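4장. 냉장고 문 과제: 시연 수집 절차

이 장은 Rornora 핸드 그리퍼 한 쌍으로 '문 열기·닫기' 시연을 모으는 작업자를 위한 것입니다. 장비 조립과 마커 큐브 부착은 3장에서 끝났다고 봅니다. 끝나지 않았다면 3장으로 돌아가십시오. 이 장은 기다려 줍니다.

4.1 시작하기 전에

냉장고 문을 여는 일은 누구나 할 줄 압니다. 문제는 학습 모델이 그 '누구나'에 들지 않는다는 점입니다. 모델은 여러분이 보여 준 것만 배우고, 보여 줄 생각이 없었던 것까지 성실하게 배웁니다. 문을 열다가 턱을 긁으면 턱 긁기도 문 열기의 일부가 됩니다.

한 묶음은 시연 100회입니다. 다섯 번째쯤에는 재미있고, 마흔 번째쯤에는 냉장고가 미워집니다. 정상적인 반응이니 지원 창구에 문의하지 않으셔도 됩니다.

준비물
- 핸드 그리퍼 2개(왼쪽, 오른쪽), 각각 마커 큐브 부착
- 소형 냉장고와 흔들리지 않는 탁자
- 충전된 기록용 단말기
- 굽이 낮은 운동화

주의: 냉장고 안은 비워 두십시오. 예전 판에는 "가벼운 물건은 넣어 두어도 된다"고 적혀 있었습니다. 그 문장을 쓴 사람은 요구르트를 쏟아 본 적이 없는 사람입니다.

4.2 자리 잡기

1. 냉장고를 탁자 안쪽에 놓고, 문이 끝까지 열릴 공간이 있는지 손으로 한 번 열어 확인합니다.
2. 문의 경첩이 어느 쪽인지 기록지에 적습니다. 경첩이 오른쪽이면 'R', 왼쪽이면 'L'입니다. 뻔해 보여도 적으십시오. Clonstead 묶음 하나가 이 한 글자 때문에 통째로 다시 분류되었습니다.
3. 탁자 앞에 서서 두 발의 위치를 정합니다. 발을 조금 옮기는 것은 괜찮지만 시연 도중에 산책을 나가지는 마십시오.
4. 바닥의 케이블을 눈으로 따라가며 발 디딜 자리를 확인합니다. 케이블은 늘 여러분이 뒤로 물러서는 바로 그 자리에서 기다립니다.
5. 양손에 그리퍼를 쥐고 팔에 힘을 뺍니다. 쓰지 않는 손의 그리퍼는 바닥을 향하게 늘어뜨립니다.

참고: 탁자 위의 꽃병이나 주변의 물병 같은 물건은 치우지 않아도 됩니다. 실제 집에도 물건은 있습니다. 다만 문이 지나가는 길에 있으면 옮기십시오.

4.3 시연 한 회의 순서

1. 기록 단추를 누르고 확인음이 날 때까지 움직이지 않습니다.
2. 문 쪽 그리퍼를 올려 집게를 문 가장자리에 댑니다. 이때 손목을 급하게 꺾지 마십시오. 큐브가 팔에 가려지면 위치 추적이 끊깁니다.
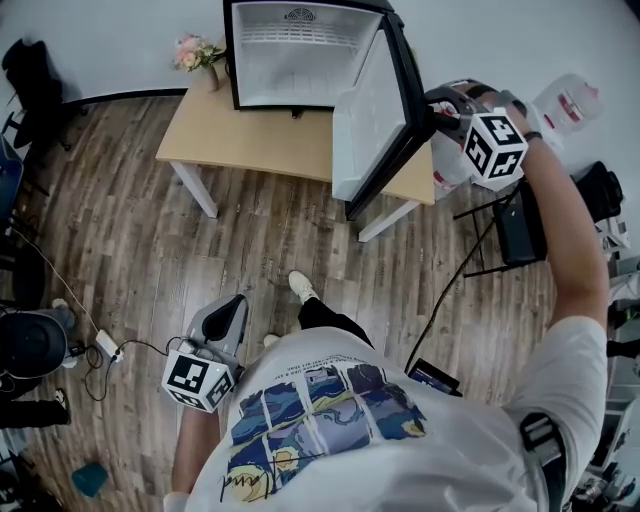 3. 문을 한 번에, 일정한 속도로 당깁니다. 중간에 놓쳤다면 다시 잡아도 됩니다. 그 회차에는 '재시도' 표시를 하십시오. 재시도도 쓸모 있는 자료이지만 표시가 없으면 모델은 그것을 문에 대한 예의쯤으로 이해합니다.
4. 문이 다 열리면 3초 동안 멈춥니다. 마음속으로 세면 대체로 빨라지니 단말기의 표시를 보십시오.
5. 같은 그리퍼로 문을 밀어 닫습니다. 무릎, 팔꿈치, 엉덩이로 닫지 마십시오. 집에서는 다들 그렇게 한다는 것을 저희도 압니다.
6. 팔을 내리고 기록을 끝냅니다.

주의: 그리퍼로 문틀을 강하게 내리누르면 집게 패드가 밀립니다. 문이 꿈쩍하지 않을 때는 힘을 더 주지 말고 기록을 멈춘 다음 고무 패킹부터 살펴보십시오.

4.4 변화를 주는 법

똑같은 시연 100회는 시연 한 회를 아주 비싸게 산 것과 같습니다. 묶음 안에서 다음 항목을 바꾸어 가며 진행하십시오.

- 시작할 때 그리퍼의 높이
- 문을 잡는 지점(위, 가운데, 아래)
- 몸과 탁자 사이의 거리
- 문의 시작 상태(닫힘, 반쯤 열림, 활짝 열림)

바꾸는 것은 한 번에 하나만 하십시오. 네 가지를 동시에 바꾸면 검수 담당이 무엇이 달라졌는지 알아내느라 오후를 다 쓰고, 그다음에는 여러분을 찾아옵니다.

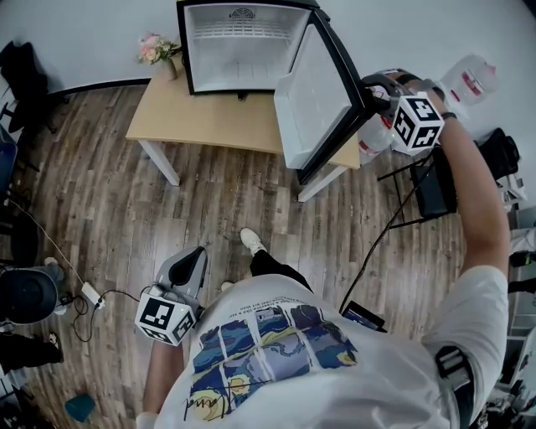 글: Amancay Domínguez | Andach 기술문서팀 | 2019년 5월 개정

4.5 쉬는 시간과 중단

시연 5회마다 팔을 내려 쉬십시오. 그리퍼는 가볍지만 마흔 번 들고 나면 생각이 달라집니다. 지친 팔은 궤적에 그대로 남습니다. 지난 2월에 모은 Brophy 묶음에서는 뒤쪽 회차로 갈수록 손의 높이가 꾸준히 내려갔고, 그 자료로 학습한 모델은 처음부터 피곤한 상태로 문을 열었습니다.

다음 경우에는 즉시 기록을 멈춥니다.
- 마커 큐브가 흔들리거나 돌아갔을 때
- 그리퍼의 상태등이 꺼졌을 때
- 어깨끈이 풀리거나 흘러내릴 때
- 누군가 말을 걸었고 여러분이 고개를 돌려 대답했을 때

마지막 항목이 가장 흔합니다. 동료에게 미리 말해 두면 좋습니다. 대답하지 않아도 화난 것이 아니라고요.

4.6 버릴 것과 남길 것

묶음이 끝나면 단말기에서 회차별로 판정을 입력합니다.

남김: 문이 끝까지 열렸고 추적이 끊기지 않은 회차.
표시 후 남김: 재시도가 있었거나, 문이 덜 열렸지만 동작은 온전한 회차.
버림: 추적이 끊긴 회차, 문을 다른 신체 부위로 닫은 회차, 기록을 켜 둔 채 점심을 먹으러 간 회차.

참고: 판정이 애매하면 '표시 후 남김'을 고르고 메모 칸에 이유를 한 줄 적으십시오. "느낌이 이상함"은 이유로 인정하지 않습니다. "문 중간에서 손이 미끄러짐"은 인정합니다.

판정을 마친 묶음은 당일에 올립니다. 단말기 저장 공간은 두 묶음까지 버티며, 세 번째 묶음부터는 경고 없이 첫 묶음을 덮어씁니다. 이 동작은 다음 판 펌웨어에서 고칠 예정이고, 이전 판 설명서에도 같은 문장이 있었습니다. 업로드 절차는 5장에 나옵니다.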